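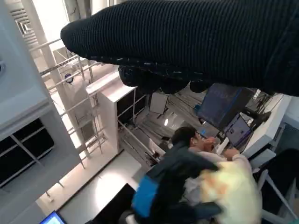

Document Dornard 2611, révision du 30 octobre 2025
Rédaction : Suqin Zou. Relecture : Iñaki Esteban.

## 3. Mise en place de la table

La présente section concerne la petite table, son tapis de découpe, le bol et le pain. Le rangement des ustensiles est traité dans la section suivante.

### 3.1 Pose du tapis

1. Dégager le plateau et l'essuyer avec un chiffon non pelucheux.
2. Poser le tapis, face quadrillée vers le haut, parallèlement au bord avant.
3. Chasser les bulles d'air du centre vers les angles.

> **Attention :** ne pas poser de récipient chaud sur le tapis. Au-delà de la température indiquée au dos, la matière gondole de façon irréversible.

### 3.2 Bol et pain

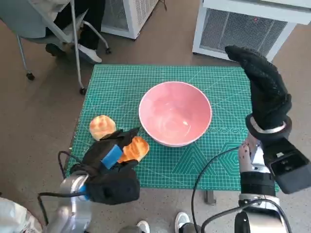

La position du bol se relève sur le quadrillage, en comptant les carreaux depuis l'angle inférieur gauche. Noter la valeur sur la fiche Pruvotetti avant de placer le pain. Le bol rose à bord blanc est vide et se trouve à peu près au milieu du tapis vert ; une tranche repose à plat près du bord gauche, du même côté que la seconde. Les hexagones imprimés vers l'angle inférieur droit ne servent pas de repère.

1. Contrôler l'intérieur du bol : ni miettes, ni trace de produit de lavage.
2. Placer le bol et relever sa position.
3. Sortir deux tranches et refermer aussitôt le sachet. 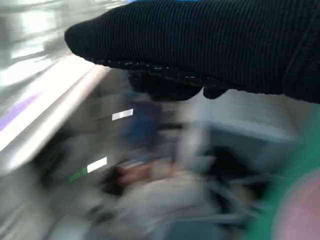 4. Poser la première tranche à plat, sans recouvrir le bord du tapis.
5. Laisser presque 3 cm entre le pain et le bol.

> **Note :** une tranche cassée est remplacée, même si les morceaux tiennent ensemble.

### 3.3 Remise en état

Retirer le pain en premier, puis le bol. Secouer le tapis au-dessus de la poubelle et le laver à l'eau tiède.

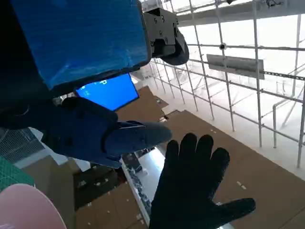

### 3.4 Stockage

- Tapis : à plat, jamais roulé, étagère Stondgate.
- Bol : retourné sur un linge propre.
- Fiche : classeur Dai, intercalaire 2.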